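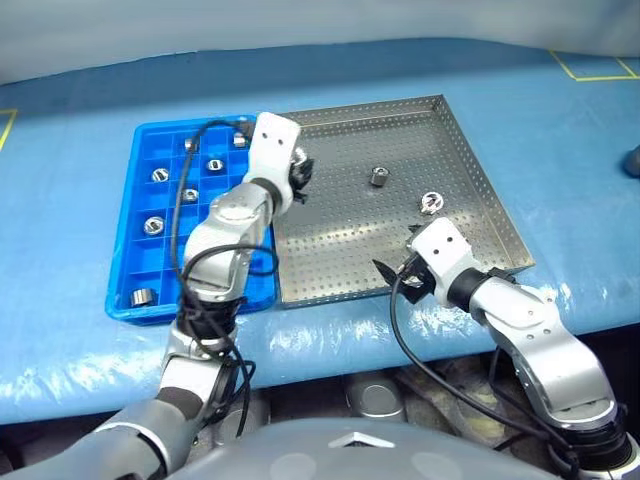 Small Parts, Sorted: A Few Pages from the Workbench

Hello and welcome back to the gallery! If you're new, I make and mend small metal things, mostly fittings for old lamps and display stands, and a good half of my working life goes into putting little silver bits where I can find them again. I love this part of the job. Friends think I'm joking when I say a sorted tray is my idea of a good afternoon, and I am not joking at all.

This page is about trays, and about the nuts, blocks and cylinders that live in them. I've been meaning to put it together since June, when I finally cleared out the back shelf and found three cookie tins full of parts I'd written off as lost (one of them also had a very old sandwich bag of washers that I'd labeled "important" and nothing else). The notes are grouped by subject, so skip around as you like.

The blue tray

I do love a compartment tray. This one is bright blue plastic with thin walls between the cells, and silver parts look wonderful against it. You'd think gray or black would be the sensible choice, but steel disappears on gray, and on black I only ever see the shiny side of a thing. On blue I can pick out a ring nut from across the room.

The cells are small and square, so it's one part to a cell while I'm sorting. I used to heap them up, ten or so to a pocket, and then spend twice as long digging for the one I wanted. Spread out, each piece gets looked at, and that's when I catch the bad threads.

The perforated tray

The big square one next to it is stainless steel, with low walls and little round holes all over the floor. I'm fond of it out of all proportion. It's gone a dull gray, the way steel does when it has a working life, and I wouldn't polish it for anything.

Holes in the floor are great for parts that have been through a rinse. Tip them in, give the tray a shake over the sink, set it down on a towel and go make coffee. Low walls are good too - you can get your fingers in sideways and pinch a nut flat off the bottom. Tall walls look tidier in a catalog, but try fishing a small cylinder out of one with cold hands.

Edge to edge

Keep your two trays touching. This is my one firm rule! I left a gap between mine for years and every single session something rolled into it, and from there onto the floor, and from there under the radiator. Push the trays right up against each other and whatever you're moving only has to hop over a wall.

Ring nuts

Round nuts with a hole through the middle, the humble heroes of this page. I have 400 of them from Brirmont, bought in one go when they were clearing old stock, and I'm nearly 119 into checking them by hand. (Yes, I keep a tally on the wall. Yes, it's in pencil.) They're nice to handle, with enough weight that they stay where you drop them, and they lie flat, bless them, so they're the easiest thing in the world to put away.

Mostly flat, anyway. There'll be one that comes to rest at a tilt in the metal tray, and I can't leave it like that. I have to reach over and settle it down before I can carry on.

The little blocks

Cube-shaped, silver, and a pleasure to line up. I use blocks like these as spacers when I'm gluing felt under a lamp base, a pair on each side, with a book on top. They don't roll, they don't nest inside each other, and they don't pretend to be something else when you're tired. If I'm teaching a kid to sort, I start with blocks and rings, and they've always got the hang of it before the juice is poured.

Cylinders, short and otherwise

Now these need watching. Stood up on end, a cylinder behaves like a perfect guest, and you can look down into the hollow top to see whether there's any grit in there. Lay the same shape on its side and it will be off at the first nudge. A compartment tray fixes that, and I'll happily leave a wide one lying down in a corner cell where it catches the light. The polished ones show every fingerprint, so I keep a pair of cotton gloves in the drawer and remember to wear them maybe half the time.

My best cylinders came from Nedeo, a batch of 40 in a shoebox, every one wrapped in newspaper. I kept the newspaper too. There was a good soup recipe in it.

The table covering

Light-blue plastic, glossy, a few wrinkles in it. I've tried felt, cork, an old bedsheet and a rubber mat that smelled like a tire shop, and I keep coming back to plain plastic sheeting. It wipes clean in one pass. Fluff doesn't grow on it. Parts slide a little, which I like when I'm sweeping a pile toward me and like less when I bump the table with my hip.

Pull the sheet tight over the front edge if you can. Mine never stays perfectly smooth and I've made my peace with that, although shiny plastic does throw back a lot of glare, so turn the lamp away from you or you'll be squinting by lunch.

Yellow tape

Cheap, cheerful and the best money I've spent on the bench all year. A strip turned at a corner makes a parking spot, and after a week your hands go to it without asking. I got through a whole roll of the Medve stuff marking out places for scissors, calipers, my mug and the phone I'm always putting down on top of things. It peels off plastic without much fuss, and if a line goes on crooked you can leave it. I've got a diagonal one I'm quite attached to.

A pale background

Gray-white behind the table, and nothing hanging on it. I used to have calendars, postcards, a pegboard and a paper chain from somebody's birthday up behind my bench, and my eyes never got a rest. With a plain backdrop the only bright thing to look at is the job in hand. The postcards live in the hallway now and look much better there.

Next up

I still have another 400 pieces to go through, a mixed lot of screws and collars from the Kerkon sale, and they'll need a tray of their own, with more cells and probably smaller ones. I'm thinking green. If you've got a favorite way of sorting collars by inside diameter that doesn't involve a chopstick, please leave me a note below - I've been using a chopstick.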